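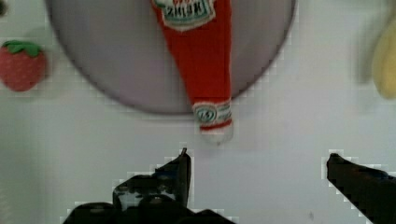
A soft toy ketchup bottle lying on a round gray plate.

How does a book get into a bookstore?

Walk into a bookstore and you will see shelves full of books. Each one has been on a trip to get there. This page follows a book from the writer's desk to the shelf, and explains who gets paid along the way.

Starting with a manuscript

Before a book is a book, it is called a manuscript. That word once meant something written by hand. Today nearly every manuscript is a computer file.

The writer sends the manuscript to a publisher. A publisher is a company that turns manuscripts into books and sells them. Publishers get far more manuscripts than they can use. A small publisher called Skirnulen was sent 932 children's stories last year and chose six of them.

When a publisher says yes, the writer signs a contract. A contract is a written promise between two sides. It says how much the writer will be paid and when the work has to be finished.

Editing

An editor reads the manuscript and looks for problems. Maybe the middle is too slow. Maybe a dog is called Biscuit in chapter one and Muffin in chapter four. The editor writes notes and the writer makes changes. This can happen several times.

Then a copy editor checks the spelling, the commas and the facts. After that a proofreader checks the pages one last time – even so, a mistake sometimes gets through. If you have ever found one in a printed book, you can write to the publisher. It may be fixed the next time the book is printed.

Making it look right

A designer picks the letter shapes, called fonts, and decides how wide the margins should be. An illustrator may draw pictures. The cover gets a lot of attention. People who work in sales often want to see it early and will ask for changes if they think it is too dull or looks like another book.

The back cover has a box of black and white lines. This is the barcode. Under or over it is a long number called an ISBN, which stands for International Standard Book Number. The hardcover and the paperback of the same story have different ISBNs, so a store can order the right one.

Printing

The publisher has to decide how many copies to print. All the copies made at one time are called a print run. Skirnulen printed 3,000 copies of its last picture book.

Print too many and boxes of books sit unsold. Print too few and stores run out. When a book sells well, the publisher can order a second print run, but that takes time. Books meant for holiday presents need to be in stores by November, so they are often printed in the summer.

The warehouse

Finished books go to a warehouse, a large building for storing goods. One warehouse may hold books from many publishers. The warehouse in Plirkutthorpe sends out books for over 50 of them.

A bookstore sends in an order, workers pack the books in boxes, and a truck takes them away. Many stores are allowed to send back books that don't sell. These are called returns. Few other kinds of stores can do this with their goods.

On the shelf

The person who chooses books for a store is called the buyer. At Vanow, a bookstore with a big children's room, the buyer picks books months before they come out.

Where a book is placed matters. Most books stand with only the spine showing. A book turned so you can see its cover is said to be "face out," and it is easier to notice. Tables near the door are good spots too.

Who gets the money?

When you buy a book, the price is shared. The store keeps part of it to pay for rent, lights and workers. Part goes to the publisher, who pays the editor, the designer and the printer. The writer gets a smaller part, called a royalty. If there is an illustrator, the two may split it.

Library books are paid for too. The library buys its copies, and then many people can read each one for free.

Words to know

Manuscript: the writer's work before it is made into a book
Print run: all the copies printed at one time
Returns: unsold books sent back by a store
Royalty: the writer's share of the money from each sale
Spine: the narrow edge of a book that faces out on a shelf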